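Print this page
E-mail this page

Unit 4: Household Stock and the Logic of Rotation
Course handout, Introduction to Household Management
Instructor: Purificación Esteban

Purpose of the unit

This unit considers how a household keeps, uses and replaces its supplies of food and drink. Students have already studied budgeting (Unit 2) and purchasing (Unit 3). The present unit begins at the point where goods enter the home and ends at the point where they are eaten, given away or discarded. Students should read it together with the chapter on storage in the course reader and should bring both to the Saturday workshop.

4.1 Terms

Stock means all goods held for later use. A household has stock even if it owns a single bag of rice.

Turnover is the rate at which stock is used and replaced. Milk has a high turnover in most homes. Vinegar has a low one.

Rotation is the practice of using older goods before newer ones. In trade it is called "first in, first out," usually shortened to FIFO. The opposite pattern, "last in, first out," is what tends to happen on a deep shelf when new purchases are placed in front of old ones.

Dead stock is stock that no member of the household intends to use. It takes up space and ties up money. Students often find that their own kitchens contain more of it than they had supposed.

4.2 Why rotation fails

Most households agree with the principle of rotation and do not follow it. The reasons are practical. Groceries are put away in a hurry, often by a person who did not buy them. Shelves are deep and poorly lit. Labels face the wall. Packages of the same product differ in size, so that the older one is hidden behind the newer.

A second group of reasons concerns buying. A discount on a large quantity is attractive at the store, but the saving is lost if part of the purchase is thrown away. The Ravn household in the course reader paid for two cases of canned tomatoes in December while an unopened case was still in the basement. The family had no record of what it owned, and the earlier case was found only when the furnace was serviced.

4.3 Storage arrangements

The arrangement of a shelf can make rotation easier or harder. Three arrangements are discussed in the reader.

Front-to-back lanes. Each product has its own lane. New items are added at the back and old items are taken from the front. A sloped lane moves the next item forward under its own weight and suits goods that are round and uniform.

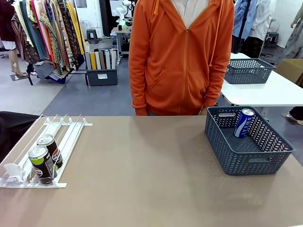 Does a household need to buy special equipment in order to rotate its stock?

Rotation depends on a fixed place for each product and a fixed direction of use. A marked shelf and a pencil are enough for most homes, and equipment should be considered only after the household has kept to the routine for several weeks.

Grouped containers. Goods of one kind are kept together in a box or basket that can be lifted down and examined. This arrangement works well for packets, pouches and other items that will not stand upright. Its weakness is that goods inside the container may still be used in the wrong order. Dates should therefore be written on the upper side of each packet.

Open shelving by date. Goods are arranged by the month in which they should be used, whatever their kind. The arrangement is common in institutional stores and rare in homes. It requires a written index, and the index must be corrected each time an item is removed.

4.4 Dates on packages

Students should distinguish between a date that concerns quality and a date that concerns safety. The wording on the package is the first guide, and it should be copied exactly into the inventory. Words such as "best by" generally refer to quality. The instructions for storage matter as much as the date itself. A jar that was shelf-stable before opening may need refrigeration afterward, and from that time the printed date no longer applies in the same way.

Cans that are bulging, leaking or badly dented along a seam should be discarded without tasting.

4.5 Worked case: the Trilance household

The Trilance household consists of two adults. At the start of the exercise its inventory showed a food stock valued at 3,160 in the currency of the exercise. Over the following months the household bought only fresh goods and replacements for items that had been used up. At the second inventory the stock was valued at 1,786.

The reduction was therefore 1,374. Of this amount, goods valued at 500 were discarded as unfit for use. The remaining 874 represents goods that were eaten. Students should note that the discarded goods were a loss from the day they became unusable. The inventory recorded the loss but did not cause it.

Points for discussion:

- Should the discarded goods be charged to the food budget of the period in which they were bought or the period in which they were thrown away?
- What level of stock would be reasonable for this household, given that the nearest store is within walking distance?
- How would the answer change for a household in a rural area with uncertain winter roads?

4.6 Assignment

Prepare a written inventory of one shelf, cabinet or drawer in your own home. For each product give the name, the quantity, the date on the package with its exact wording, and the place where it is kept. Mark dead stock with the letter D. Attach a single page explaining which of the arrangements in 4.3 you would adopt and what you would change about your buying.

Students living in shared housing may use a shelf held in common, provided that the other residents agree.

Written work is to be handed in at the start of the Saturday workshop. Reading for the next unit: Chapter 5, "Cleaning Schedules and the Division of Work."

Print this page
E-mail this page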